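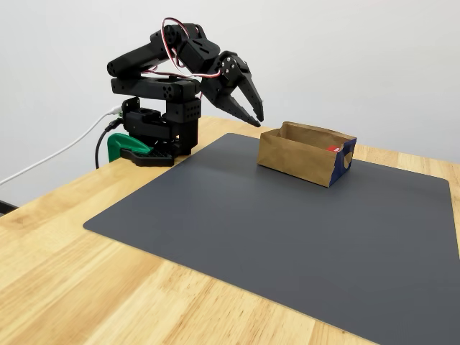 One reader of our first draft objected that a paper tray is too light to be the home of anything, and that people would push it away with the sleeve without noticing it. We take this remark seriously, as the same worry was expressed in Udis during the preparation of the study. In our notes a tray was indeed moved by accident, but this happened mostly on bare wood. On the mat it stayed near its place, and when it did move, the participants put it back without being asked.

For this reason we describe the tray and the mat together. Figure 2 consists of two views of the table. In the first view the open tray of brown paper is on the dark grey mat, and the light-coloured wood of the table can be seen outside the mat. The wall behind is plain and white. We chose such a wall on purpose, because in the earlier study at Tornora the participants often looked at the shelves and the calendar behind the table, and some of them began to tidy these also.

The trays were ordered from Kindel in March. They have no lid and no label. We considered a plastic box with a lid, which is more common in homes, but a lid changes the habit very much: people close it, and then they prefer to leave a small thing beside the box than to open it again. An open tray invites a person to drop the thing in. The disadvantage is that it also invites rubbish, and we come back to this in the discussion.

3.2 The mat as a border

In the interviews the mat was called "the place", "the grey part" or simply "there". It was seldom called a mat. We understand this as a sign that its edge worked as a border between what is still to be sorted and what is not a matter of the task. Things on the mat were touched early and often. Things on the wood, even when they were nearer to the hand, were left until late - sometimes they were forgotten completely.

The mat is large in comparison with the tray, as the first view in Figure 2 makes clear. A smaller mat was tried at Moynihan and gave poor results. The participants filled it at once and then made a pile, and a pile is slow to sort. With the large mat they spread the things out, so that each thing could be seen and picked up alone. The colour has also a part in this. On dark grey the pale objects were found quickly, while dark buttons and cable ties were overlooked by 13 participants, nearly all of them in the evening sessions.
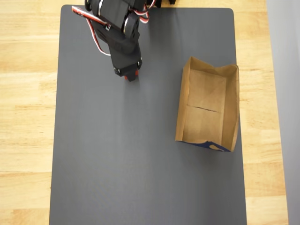
Should the mat then be of a lighter colour? For a household with mainly dark small objects we would recommend it, but for mixed objects the dark grey is the better choice, as it gives less glare under a ceiling lamp and the brown tray remains easy to distinguish.

We did not fix the tray to the mat. Tape was used during three pilot sessions and then given up, because the participants took the taped tray for a part of the table and did not bring it nearer when their arm was short. A free tray was pulled towards the body at the start of sorting and often pushed back at the end. This small movement was useful for us, as it marked the moment when the person considered the work as finished. The written instruction said nothing on the position of the tray, and we kept it so in the main study. The wording of the instruction is given in the appendix, together with the list of the sorted objects.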